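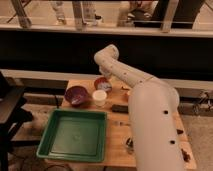
Narendra Thakur
Redactor de turno, Cuadernos de Flutham

Recoger la mesa

Segundo intento de la tarde. El brazo blanco encima del cuenco rojo, casi tocándolo. Casi. Damgaard mirando el reloj, yo mirando a Damgaard.

—Mi madre recoge esto en 4 segundos.

—Tu madre no cuesta lo que cuesta esto.

Cuenco rojo, vaso blanco, cuenco morado. Todo a la bandeja verde. Ese era el encargo, nada más. En Cokbridge habían pedido 600 repeticiones y un informe. Llevábamos 788 y el informe seguía en blanco, qué iba a poner. Que a veces sí. Que a veces el vaso acababa en la moqueta y me agachaba yo.

Detrás del cristal, piernas. Gente parada, gente de Tivevwood seguramente, los que firman. No les veía la cara y mejor.

—¿Lo comprarías? Para tu casa, digo.

Pensé en mi fregadero. En los platos del martes, o de antes. En la sarten con el arroz pegado.

—Si friega, sí.

—No friega.

—Entonces no se.

Damgaard soltó aire por la nariz. Tecleó algo. El motor hizo su ruidito, ese de nevera vieja, y me quedé quieto, como cuando un niño va a soplar las velas y nadie quiere estropearlo.

Bajó un poco. Otro poco.

Al otro lado del cristal alguien cambió el peso de un pie al otro.

—Venga, guapo —dije, bajito, y me dio vergüenza.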